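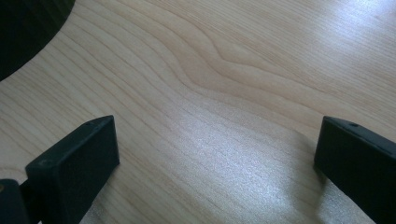

Home Forums Procurement and Planning New topic Search

Gripper units for the second bench: outline budget and request for comment
Posted by Bautista Montecinos, March

Members are invited to comment on the outline below before it goes forward for approval. Our department intends to equip a second bench for light handling work. The sum available is 2000 pounds for this year, and it must cover the gripper, mounting parts, spare fingers and delivery.

Two suppliers have replied. Kuvard quotes 600 for a two-finger parallel gripper, with plain black finger pads and a controller included. Munden quotes more for the gripper but adds a second set of fingers and a longer warranty. I am inclined towards Kuvard and would put the balance into spares and a proper work surface.

Views on running costs would be especially welcome.

t_mollah
I support the purchase in principle. I would, however, ask that finger pads be entered as a yearly cost. On the first bench we replaced pads at 217 pounds over the year, and the original request made no provision for them. The money had to be found from the general stores budget, and this was not well received.

escobar_bench
May I ask what surface is planned? The outline mentions a work surface but gives no figure. A pale wooden top is pleasant to work at and costs little, but under strong side lighting it gives a good deal of glare. If a camera is to be used for finding parts, the lighting should be priced together with the table.

Bautista Montecinos
The intention is to keep a wooden top. I have allowed 200 for the surface and fittings. Lighting was to come from existing stock.

escobar_bench
Then I must disagree with that part of the plan. Existing stock means the old lamps, and these cannot be dimmed. I would sooner see a matt mat laid over the wood and one good diffused lamp. Both should fit within the 200 if the fittings are kept simple.

Vilier
I take a different view of the supplier. The lower price from Kuvard is attractive, but a warranty has a value, and the outline gives it none. Our own unit was out of use for most of a term while we waited for one small part. Has either firm stated how long it will hold spares?

t_mollah
Munden has put a period in writing. Kuvard has not, at least in the papers I have seen. I would still not regard this as decisive. With the price as quoted, we could buy a second Kuvard unit outright and keep it on the shelf.

Vilier
A second unit on the shelf is a second unit to insure, test and record. It also ages. I remain of the opinion that we should ask Kuvard for a written undertaking before any order is raised.

Bautista Montecinos
I am grateful for these replies. The outline will be amended as follows:

Gripper, one unit: 600, subject to a written statement on spares
Finger pads, yearly: 217
Surface, mat and lamp: 200
Remainder: held for mounting parts, delivery and a possible second unit

Tharindu Mollah has agreed to check the mounting pattern against our existing arm - the screw positions differ between the two makes, and an adapter plate may be needed.

escobar_bench
Thank you. I withdraw my objection on lighting, provided that the lamp is tried at the bench before it is paid for.

Vilier
My objection stands until the statement from Kuvard is received. I have no difficulty with the other items.

t_mollah
The mounting drawings from both firms are now requested. I shall post the hole spacing in this thread when they arrive.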